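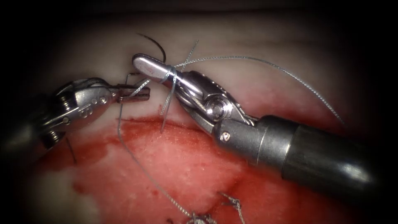 Post No. 1270

23 June 2020

I have been sewing. Those of you who have been reading since the bread years will know that I get like this, that I find a thing and then the thing is all you hear about until the next thing, and I'm sorry, but it is sewing now and it is going to be sewing for a while!

It started with a coat. My grandmother's winter coat, the dark green one with the big collar, which came to me in a box with a lot of other stuff I didn't know what to do with. The lining had gone at both armholes and all along the hem, and every time I put my arm in I made it worse. I took it to the dry cleaner on our street, who sends alterations out, and they said they could replace the whole lining but they wouldn't repair it. I didn't want it replaced. It has her name tape in it, and a little darn near the pocket that she did herself in a thread that doesn't match at all.

So I wrote to Jadwiga Rutkowska, who used to teach evening classes at the Sobczak fabric store before it moved, and she wrote back the same night with four pages. Four pages! On linings! I had asked her one question. She told me to throw out the thread I had (it was from a hotel sewing kit), to buy silk thread and the thinnest needles I could stand to hold, and to practice slip stitch on an old pillowcase until I could do a full side without seeing it from the front. Then she told me to do the other three sides.

I did all the sides. I did two pillowcases. The first one looks like something chewed it, and the second one is good, it really is, I keep getting it out to look at it.

What I love about slip stitch is that you are working inside the fold. The needle goes in along the crease of one edge, travels a little way where you can't see it, comes out, picks up a few threads of the other side and goes back into the fold. You do that six or seven times and it's a mess of loose little ladders, and then you pull gently and the ladders close up and the two edges come together. The first time it worked I said "oh!" out loud and the dog got up and left.

Tension is the hard part. Pull too much and the whole seam puckers up like a prune, and once silk has puckered you can press it all you like and it still remembers. Too little and you get gaps you can put a finger through (ask me how I know). Jadwiga says to pull until it closes and then let it breathe, and to run your thumbnail along the seam every few inches. I thought the letting it breathe part was just a nice way of talking. Then I tried it, and you can feel the thread give back a tiny bit and settle. I don't know how else to put it.

Some things I have picked up, in no order. Cut your thread about as long as your forearm, no longer, even though you will be tempted. Thread the end that came off the spool first. Wax it if it's cotton, and iron it between two bits of paper after you wax it. Wear a thimble. I fought the thimble for a week and I was wrong. The one I ended up with is a leather one from Skeratar, which fits my middle finger and doesn't make me feel like I'm knocking on a door. And get a good lamp and put it on the side opposite your sewing hand so that you aren't working in your own shadow. I moved mine across the table and it was like getting new eyes.

Also, pins. I had been using the fat ones with the colored heads, and they leave holes in a lining fabric that don't close up again. Ziklow makes very thin ones with glass heads, and you can iron over them. I bought the smallest box and went back for the bigger one.

The coat took me most of a month of evenings. I did the left armhole first because it was the worst, and by the time I got to the right one I was so much better that now they don't match. I thought about going back and doing the left one over. I haven't. Where the silk had shredded too far to hold a stitch I put in a patch cut from the inside of the pocket, which Jadwiga suggested, and then I put a piece of the old pillowcase (the good one!) in the pocket where the silk had been. So there is a bit of my practice in there too, right by her darn.

I wore it around the apartment in June, with the window open, sweating, perfectly happy. It won't get a real outing before October.

A few of you asked in the comments last time whether you could learn this from a book. I think you can. The one I have is an old Nuvatis home course with the cover gone, and the drawings in it are wonderful, all arrows and dotted lines for where the needle goes underneath. But I'd still say find somebody who will look at your pillowcase. I mailed mine to Jadwiga, the bad one, and she sent it back with a row of her own stitches next to mine so I could see the spacing. Hers are so small and so even. I have it pinned over the table.

Next I want to try buttonholes. I have been warned about buttonholes. There's a linen shirt that needs five of them, and I have bought buttonhole twist in a blue that is a little too bright, and I've already started on a scrap, and they are terrible, and I'm having the best time. If you have a favorite way of keeping the ends from fraying before you get the first stitches in, please tell me, because the clear glue idea I read about made the linen go stiff as a cracker.

Oh, and to the reader who asked about the green coat's buttons: they're original, all but one, and the odd one is at the bottom where it doesn't show.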